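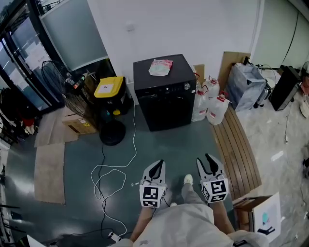 Black cabinet and the three jugs with red caps

Re: [wemdale-water] Storage life of tank water

On the Wemdale list, someone wrote:
> We filled containers from the Bomholm tank in November and would like to
> keep them through spring. Is there any point in treating the water again
> at fill time, or is the dose in the tank enough? Also, does the container
> matter, or only the cap?

The dose in the tank is not enough. Free chlorine in the Bomholm tank drops off quickly once the inlet valve closes, and by the time it reaches the draw-off tap there is little left to carry into storage. Test at the tap, then dose each container separately.

The container does matter. Translucent plastic passes light, and algae will grow in it if the residual runs out. Keep such containers in a dark corner or cover them. Opaque ones can stand anywhere out of direct sun. Cap liners fail before the walls do, so check them at each refill.

On the tank itself: it holds 1000 liters, of which the bottom 55 should be treated as dead volume. The outlet sits too low and picks up sediment if you draw past that. At Kitudcombe we raised the outlet and fitted a 300 micron screen ahead of the valve. The screen needs rinsing every 3 weeks in leaf season, less often otherwise.

I do not have readings for the Son tank. If anyone on that line has a log of residual against temperature, please post it to the list as plain text. Attachments over the size limit are still being stripped.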